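Suche im Forum
Suchbegriff eingeben
Erweiterte Suche

Forum Beslow > Haushalt > Aufbewahrung und Textilpflege

Gefütterte Winterhandschuhe platzsparend lagern: falten oder flach legen?

flachlager_86

Ich lagere die Wintersachen in Stapelkästen der Serie Skellitz. Innenhöhe 7 cm, also nicht viel. Strickhandschuhe und Mützen sind kein Problem. Schwierig sind die wattierten Handschuhe mit Gummibund und Kordel: Flach nebeneinander passt ein Paar in den Kasten, aufeinander geht der Deckel nicht mehr zu.

Bisher habe ich sie einzeln auf halbe Länge gefaltet. Dabei springt der Bund wieder auf, und die Kordel verhakt sich beim Herausnehmen am Nachbarhandschuh. Konkret möchte ich wissen:
- Schadet das Falten der Wattierung, wenn die Handschuhe von Frühjahr bis Herbst liegen?
- Wohin mit Riegel und Kordel?
- Bund nach innen oder nach außen?

Vakuumbeutel kommen nicht in Frage, die habe ich bei Schlafsäcken bereut.

Bagheri

Falten ist bei Kunstfaserwattierung unkritisch, solange kein Gewicht darauf liegt. Schädlich ist dauerhafter Druck auf die Knickstelle. Bei Daune würde ich nicht falten.

Vorgehen, wie ich es seit mehreren Wintern mache:

Handschuh vollständig trocknen lassen, auch das Futter. Bei dicker Wattierung dauert das länger, als die Außenseite vermuten lässt. Klettflächen und Verschlüsse schließen. Luft von den Fingerspitzen zum Bund hin ausstreichen, der Bund bleibt dabei offen. Anschließend die Finger in Richtung Handfläche umlegen, ungefähr auf halber Länge. Die glatte Außenseite kommt nach oben, die Handfläche nach innen.

Den Gummibund nicht mit einfalten. Er trägt am meisten auf und sollte seitlich überstehen. Im Kasten lege ich die Paare gegenläufig, Bund links und Bund rechts im Wechsel. Damit bleibt der Stapel eben. Bund nach innen geht auch, kostet aber Höhe.

Einen breiten Riegel auf der Oberseite lege ich auf sich selbst um. Die Kordel bleibt locker außen. Wer sie einklemmt, hat im Herbst eine Druckspur im Oberstoff.

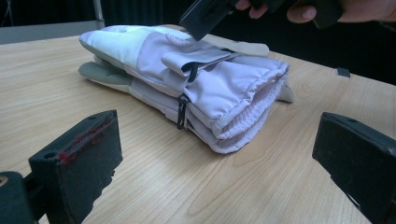
flachlager_86 schrieb dazu, dass die Reihenfolge bei ihm der Fehler gewesen sei: Er habe immer zuerst den Bund umgeschlagen und die Luft damit eingeschlossen. Mit offenem Bund gehe der Deckel bei einem Paar zu, bei zwei Paaren weiterhin nicht.

Flarnis

Ich falte gar nicht. Handschuhe an einen Haken, fertig. Für einen Kasten mit 7 cm hilft das natürlich nicht weiter. Sonst den höheren Kasten nehmen.

skellitz_nutzer

Ergänzung zum Gewicht: Eine Lage Handschuhe pro Kasten, darüber nur Schals oder Mützen. Ich habe die obere Lage gewogen, 565 g, und im Januar keine bleibenden Falten gefunden. Bei mehr als 700 g war die Wattierung an der Knickstelle sichtbar dünner und kam erst nach zwei Tagen Auslüften zurück. Ist kein Laborwert, nur mein Kasten.

Kommentare

wollkiste
Zum Trocknen: nicht auf den Heizkörper. Der Gummi im Bund wird spröde.

Bagheri
Richtig, das fehlte oben. Raumtemperatur reicht.

nordflur
Gilt das auch für Fäustlinge?

Bagheri
Ja, nur die Daumen vorher flach an die Handfläche legen.

Ähnliche Themen
Stapelkasten Skellitz: Deckel schließt nicht bündig
Gummibund ausgeleiert, lohnt der Austausch?
Schals rollen oder falten
Skihosen lagern ohne Knickfalten
Kordelstopper klemmt nach der Wäsche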